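Keeping the lights on at Hukeck

The workroom at Hukeck is a single large space with a concrete ceiling, and the workshop manager has been looking after it for 17 years. She was there when the benches were bolted down, and again in March, when half of them were moved to make space for packing.

"People ask about the benches first," she says. "I always start with the ceiling. If you can't see the work, the bench doesn't matter."

When Hukeck took the lease, the owners offered to hang panels and hide everything overhead. She turned them down. The beams and conduits were left in plain view and the concrete is white, which she says does half the job of lighting the room.

"A dropped ceiling looks nice for a year. Then you need to run a new line, and you're pulling out panels and looking for somewhere to put them. I want to see where the conduit goes."
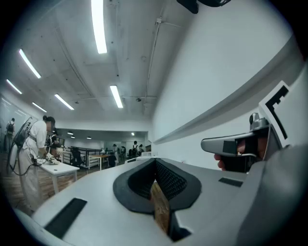
Provside Quarterly, Issue 13, p. 17

The tubes are long fluorescents. She knows they are out of fashion and has had two quotes for replacing them, one of them from Engström. Both are in a drawer. The lower one came to $1,880, without the lift rental.

"It's a fair price," she says. "But we put new ballasts in not long ago, and I'm not throwing those out. We'll change over when they start to go."

Her main complaint is shadow. A person leaning over a bench blocks the light from behind, so the benches were turned during the March move and most people now work with a row of tubes to one side. It took a weekend – and a second weekend to put the outlets right.

Tubes are changed in groups. She keeps spares from Skerix on a rack by the door, standing up in their cartons, and writes the date on the end cap with a marker. Cleaning is done twice a year with a dry cloth on a pole.

"Dust is the thing," she says. "You don't notice it building up. You wipe one tube, look at the one next to it, and then you have to do them all."

She would like more outlets overhead, and a better ladder. The ladder has been ordered.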